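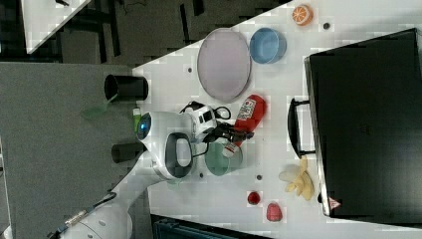 Play-food set on the white table. Plate and bowls at center, cups at the left edge, fruit spread around the rest.

Mar 5, 2022. Play-food set, surface check and sort. Present: Győző Oláh, Hélène Robichaud, me for the whole session. Ilona Rácz looked in for the label discussion.

Purpose was to split the set into wash groups and decide what goes back in the Hesville box. The old split was by food type (fruit, condiments, tableware), which is useless for cleaning. New split is by surface:

- Group A, smooth tableware: lavender-pink plate, light blue bowl, teal-green bowl, black cups.
- Group B, fruit: bananas, strawberry, the apple-shaped piece, halved orange.
- Group C, ketchup bottle. On its own for now.
- Unassigned: small green bottle. Győző wants it in A, I want it wiped by hand until we know how the color holds.

Group A gets the normal detergent soak, rinse, rack dry. No change from the last procedure. The teal bowl is translucent and shows water marks more than the other tableware does, so towel dry that one.

Group B: damp cloth, mild soap, no soak. The orange half takes longer than the rest. The cut face has segments, and dirt sits in the lines between them. Soft toothbrush, work outward from the middle. Hélène tried a cotton swab first and went back to the brush. Keep the strawberry and the apple in the mesh bag while they dry, they roll.

Group C took most of the session.

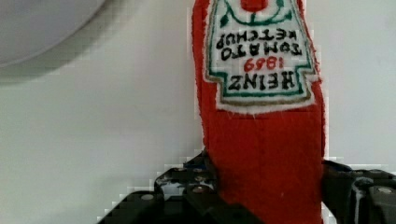
Fuzz is the main issue with the ketchup bottle. We ran the abrasion test on cloth offcuts before touching the toy itself, dry felt pad, light load. At 700 strokes the offcut had a raised nap and nothing else. At 2,000 there was pilling at the corners. At 3,000 the pills came away under tape. Applied to the toy: the label is the part worth protecting, and the pad should stay off it. Loose fibers stand up along both sides of the body, and those can be trimmed with the small curved scissors. The label carries more edges than I had allowed for in the sketch, with the stepped outline, the green line inside the tan border, and black lettering with 1869 in red. Any brush that catches on the offcut threads will catch there too. Mask the whole label before the sides are worked.

Order of work for C, as agreed:

1. Tape lift on the body, low-tack tape, one direction only.
2. Mask label to the outside of the border.
3. Trim fibers at the sides. No shaver. Benedek Nyitrai put a shaver through an offcut last time and we lost the piece.
4. Damp cloth on the red, blot, do not rub.
5. White cloth test for color transfer before any detergent. Stop if the cloth shows pink.
6. Unmask, dry flat, label side up.

Steps 5 and 6 not done yet. Miklós Bognár has the white test cloth at Barnden and is bringing it back.

Label discussion with Ilona. She asked whether we should write our shelf code on the label border. No. Code goes on a sewn tab at the base, same as the Somogyi set. The label is the easiest way to tell which end is which on the contact sheet, and a second line of text would confuse that. She also asked for a consistent orientation in the record sheets. Agreed: cap end down on the sheet, whatever way the item was held. Rotate before pasting. 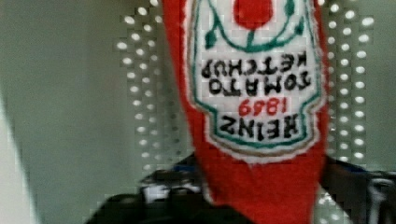

Ketchup bottle, inverted, with the tomato and green vine showing on the label. Rotate for sheet.

The tomato graphic needs its own line on the condition form. The current form has "text legible y/n" and "border intact y/n" and no place for graphics. Thin green stems and leaves are where I would look for color bleed first after step 4. Hélène will add the line and reprint.

Storage. Group A nests, plate at the bottom. Group B in the shallow Trudia tray, bananas along the long side. C goes on top of everything and is never packed under the bowls, the last one came out creased across the label.

Open:
- White cloth test (Miklós)
- Form revision (Hélène)
- Green bottle, decide group after wipe test (Győző)
- Order low-tack tape, 2 rolls
- Check whether the black cups fit inside the blue bowl or need a separate bag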